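Session 3 - virtual environments, quick notes

Make one env per project. Don't install into base!! Half the errors last July came from that. Activate it first, check the prompt has changed, then install. Still getting the old version? Run "which python" (Windows: "where python") and read the path slowly.

Freeze before you hand in: pip freeze > requirements.txt. Lowri's came out at 273 lines - sign of a base install.

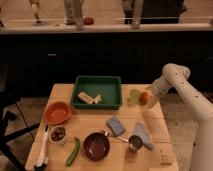
Fig. 1. Table with tray, orange bowl and small white cup.

Jupyter not seeing your env: install ipykernel inside it, register the kernel, restart. Then pick it from teh Kernel menu.

Exercise: rebuild the Urkell env from the file on the shared drive, load first 2000 rows, print the shape. Stuck - ask Heledd Skyrme.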